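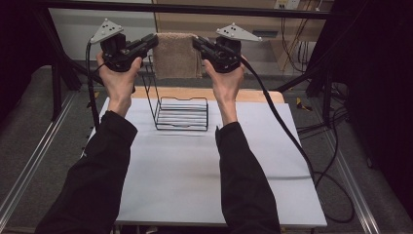
Section 4. Setting up the towel station

I'm Maximiliano Gallardo, and I look after the Olmedo cell at Illholm. I wrote this section after training a few new operators, so it follows the order I do things in on a Monday morning, when everything has been powered down over the weekend.

1. Lay the white sheet over the wooden board and smooth it toward the back. Leave the rounded back edge of the wood showing - I use it to line up the rack.

2. Stand the wire rack toward the back of the table, centered, with clear space in front of it for folding.

3. Check the marker plates. Each gripper has one triangular plate on top, and it shouldn't wiggle at all. If it does, snug up the screws and run the calibration in Section 3 again. Don't skip this one! I once lost a whole afternoon to a plate that was just a hair loose.

4. Pick up both grippers and squeeze each trigger all the way, then let go. The jaws should close and open without sticking. Error 303 on the screen means the software has lost one of them, so unplug that cable, wait 22 seconds and plug it back in.

Caution: keep the cables off the folding area. I let the left one hang down on its own side and run the right one over the right edge of the table. If a cable tugs at your wrist, stop and give it more slack before you go on.
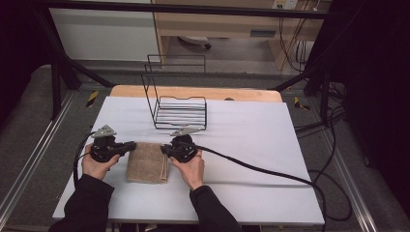

5. Do a practice fold before you record anything. Take the towel by two corners, lift it clear of the table, then bring it down and fold it. Go slower than feels natural - I still have to remind myself.

6. Start the session in Nultuston and save the practice fold under its own name, so it doesn't end up in with the real ones.

Note: a slightly rumpled fold is fine. A towel hanging off the table is not, so redo it.

Spare jaw pads come from Muterent, part 837. Change both pads on a gripper together, even if only one looks worn, then go back to step 4.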